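Workplace inspection checklist: utensil sorting bench, Prakby kitchen
Automation trial, follow-up inspection
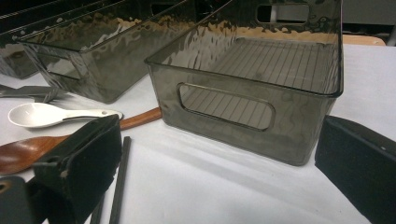 Sorting bench with smoky translucent bins, soup spoon and wooden spatula.

Site: Prakby, ground floor, returns side
Date of inspection: October 30, 2022
Inspected by: Noreen Dogar
Present for the bench team: Periklis Karras
Form: 234, revision 3
Previous inspection: April, before the trial started

Scope: the sorting bench, the floor around it and the work of the people on shift. The dishwasher line and the Semine trolley store have their own forms. Ratings are OK, Action or Note.

SECTION A. BENCH AND SURROUNDINGS

A1. Table stable, no movement under load.
OK.

A2. Cloth lies flat, no overhang at knee height on the operator side.
Action. The cloth had been pulled forward on the operator side and the overhang could be caught by a passing trolley. Clip it at both front corners. The April form asked for the same thing and the clips were fitted, then removed for washing and not put back.

A3. Chair kept out of the working side during automatic running.
Note. Staff used to sit for the whole of a sorting shift. They now stand up and sit down many times an hour to clear stops. Two people said they prefer this, one said her knees do not. A perching stool should be tried before the end of the trial.

A4. Lighting adequate for checking small marks on cutlery.
OK. Overhead light only. Glare off the bin rims was mentioned by the evening shift but could not be reproduced with the chair in its usual position.

SECTION B. BINS AND UTENSILS

B1. Bins free of cracks, sharp edges and splits at the handle openings.
OK. All handle openings were checked by finger along the inside edge.

B2. Bins can be lifted by one person when full.
Action. The bins are now filled higher than they were by hand, as the arm does not stop until the set count is reached. Periklis Karras has asked for a lower count and I support this. The present setting is 51 items per bin. To be reduced and the bin weighed again at the new setting.

B3. Contents can be checked without reaching into the bin.
OK. The see-through walls are a help here. The former steel bins had to be tipped to see what was at the bottom, and most of the minor hand cuts in the old accident book came from that.

B4. Ceramic and wooden items kept apart from metal after sorting.
Note. The rule is clear and posted, but hand sorters did this by habit and new starters are no longer taught it, on the grounds that the arm does it. They still need it when the arm is stopped. Put it back into the induction.

SECTION C. ARM AND GRIPPER

C1. Stop button reachable from the standing and the seated position.
Action. Reachable standing. From the chair it needs a stretch across the table. Move the button or supply a second one.

C2. Finger pads clean and firmly fixed.
OK. Pads are wiped at each shift change and the wipe is signed for. Sheet 704 was complete for the whole period.

C3. Reduced speed selected whenever a person is within reach.
OK by demonstration. Tried twice with the arm empty and once with a wooden spatula in the grip — no difference in response.

C4. Dropped items reported.
Note. Drops are being picked up and put back without an entry. Staff take an entry to be a mark against themselves. The supervisor should say at handover that it is a record of the machine, and should make a few entries personally.

SECTION D. PEOPLE AND WORK PATTERN

D1. Staffing matches the risk assessment.
Action. The assessment still describes three sorters at the bench. There is now one, with a second person shared with the trolley store. The document must be rewritten to match. Lone working after the kitchen closes is not covered at all.

D2. Breaks taken as planned.
Note. Breaks have become irregular. A stop during a break is cleared by whoever is nearest, and that is often the person on the break. The arm should be paused for the break. Loss of output is accepted by the manager.

D3. Training records up to date.
OK for the day shift. Evening shift: two signatures missing, names passed to the supervisor.

D4. Staff know whom to ask about hours and duties after the trial.
Action. Four people asked me, and I am not the right person. The Flovville site held a meeting in the second week of its own trial and the minutes could be used as a model — including the part on moves to the Lazăr laundry, which were voluntary there.

COMMENTS BY THE BENCH TEAM (P. Karras)

A2 agreed, clips are in the drawer. B2 agreed, and please weigh a bin of soup spoons as well as a mixed one, the spoons are the heavy ones. C1: we would rather have a second button than move the first. On D1 I would add that repetitive wrist work has gone down a lot, and the form has no line for it.

Inspector's reply: a line on wrist and shoulder strain will be added as D5 at the next revision. Open actions are A2, B2, C1, D1 and D4. A2 to be closed by the supervisor on the day, the others at the re-inspection.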